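Local History Evenings, handout for week 3: how Furkinach grew up by the water

Do bring your old maps along, dears, the creased ones are always the best!

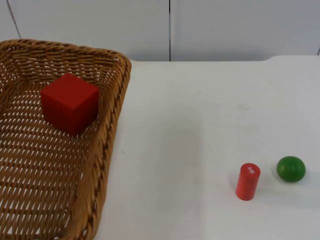

Settlement and river

The first families came down the Keris and built on the bend, where the bank is high and the cellars stay dry.

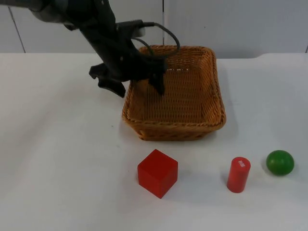
They fished, of course, and later there was the mill at Gravgate, which had 24 hands at its busiest.
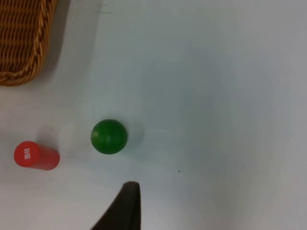
Corner of a woven basket

Réjean Boychuk will tell us about the ferry in September (he has plenty to say!).
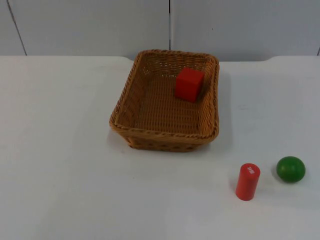

Basket and red cube, with cylinder and ball

Please read up to page 50.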